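House rules for two-armed machines

When Tronevell opened its second workshop in Bitcombe, the safety file ran to a single sheet. It said to keep clear of the arms, and it gave the number of the first aider. By March the sheet had grown to 8 pages, and most of what was added had nothing to do with people being hit.

Selim Gökçe wrote the longer version. He came to the firm from a packaging line in Kostcombe, where every machine stood inside a fence and the rule was simple: gate open, power off. Arms that work at a table with people walking past don't fit that rule very well, so he started with the table.

"Most of our trouble was cables," he says. "Somebody leans over to move a part, the cable is under their elbow, and the next job starts with a plug half out of its socket."

His rules are short. Before a job starts, the operator moves each arm by hand through its full reach and watches the cable the whole way. A loop must be long enough for the wrist to turn and must not hang where a knee or a chair can catch it. Boards on the table are pushed up tight and checked for movement. Any clamp on a table leg is tried by hand at the start of a shift.

Then there is the question of two arms and one object. The workshop allows only one gripper to close at a time. The other stays open and stops short until the first has a hold, and the operator says aloud which arm is going next. New staff find this silly for a week or so.

Speed is set low for any object that hasn't been handled before, even a light plastic box. Gökçe keeps a log of stopped jobs, and it now has 1,114 entries. He reads the new ones every month and changes a rule only if the same fault turns up again. A stop is never marked against the person who pressed the button. Under the old sheet it was, and people waited too long to press it.

Ertürk, which supplies tables and fittings to the workshop, has asked for a copy to give to its own customers. Gökçe agreed, but took out the page on floor markings, as it applies to one room only. The current version is dated 9 January 2018 and hangs by the door on a bit of string. He would like the section on lifting with both arms to be longer. At present it is 2 lines, and one of those says to ask him first.

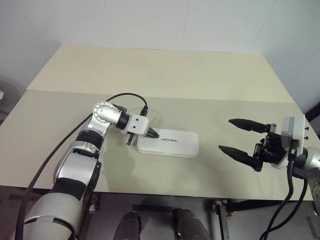 One gripper at the box, the other held open. Cables are checked along the full reach of each arm.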